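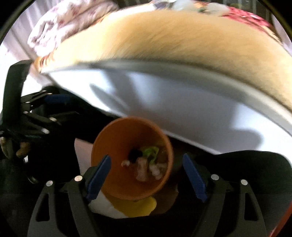

Mandberg College, Department of Design and Everyday Objects, Year 2 Studio

Student project report: Packing up after lunch
Group 3
Written up by Waraporn Sukprasert
Handed in 18 May 2019

1. What we set out to do

Short version: we wanted to know why clearing a table after a casual lunch takes so long, and if the tableware could help. The studio brief said "pick a household job and redesign one object in it." Our object is the cup. Not for drinks. A cup for scraps and leftovers, the thing you drop the last bits of food in while everything else gets folded up or thrown away.

Started in February with a different topic (drying racks), dropped it after two weeks, so some of the early sketches in the appendix don't match. Sorry about the page numbers there too.

2. Why a cup

Plates are bad at this. Flat, stuff slides off, and you need both hands or a trash can right next to you. A bowl is better but most bowls at home are in use during the meal. A cup you can pick up from the side, tilt, look in, tip out. The orange one was the favorite in our group from the first session because food shows up well in it. Green lettuce against orange, easy. Pale meat bits, also easy. Dark bits you see right away.

We did talk about white. White looks cleaner in the cupboard but pale food disappears in it, and half of what gets left over is pale. Bread, rice, chicken, noodles.

3. The trials

Same routine every time. Lunch things out, food in small pieces, then clear. Leftovers go in the cup, paper gets picked up, cloths get shaken and folded last. The person clearing talks out loud about what is annoying them. Someone else writes it down, mostly me, so blame me for the gaps.

We ran 24 clearings in total. Longest was 57 seconds over the limit we had set, that was the one where the cloth went before the cup and everything had to be picked up again. After that we made the order fixed.

Things people said, from my notes:

"where does the paper go"
"I keep holding the cup up the right way and then I can't see whats in it"
"cloth is in the way, cloth is always in the way"
"if it's soft food it sticks, just leave it"

The second one was the most useful. Tilt matters alot. When the mouth of the cup leans toward you, you can see what is in there and whether there's room for more. Standing straight up you have to lean over it, and people don't, they just drop things and miss.

4. Clutter around the cup

We thought the cup would be the whole project. The stuff next to it caused more trouble. Patterned fabric hides small things really well, florals most of all. A crumb on a print with small red flowers is basically gone. Paper gets pushed under other items and then forgotten till the end. Moving anything large over an open cup is risky as well, one bump on the rim and the lettuce is back on the table.

So we added two rules to the routine. Cloths stay bunched up at the back until the food is done. Nothing big gets carried over the cup if there's a way past it.

Both rules got broken a lot. The routine still went smoother, at least that's what people in the group felt. We did not time this part properly and should have.

5. Materials and cost

Looked at Gellura (soft, grips well, stains) and at a harder plastic from the workshop shelf. The budget was 1000 for everything including printing, no single group was allowed to go over. We stayed under, mainly by using cups and cloths from home.

The Pongsiri rim, which is what we called the thick rolled edge in sketch 9, was nice to hold but food caught under it. Dropped. A smooth inside wall with no ridge or step is what we would keep.

6. What didn't work

The lid. Don't want to go into it, see appendix.

Also the name. We had Osteo on the first poster and the tutor said it sounded like a clinic, fair.

Sample is small and everyone in it knew what we were testing. Nobody left handed in the group either, which might matter for the tilt.

7. Next

A foot on the cup so it can rest tilted on its own, without a hand on it. Two angles to try. Plain cloth against patterned cloth, timed this time. A separate place for paper, maybe just a clip on the side, because people asked for it over and over.

Appendix: sketches 1 to 14, trial notes (my handwriting, ask if you can't read it), receipts.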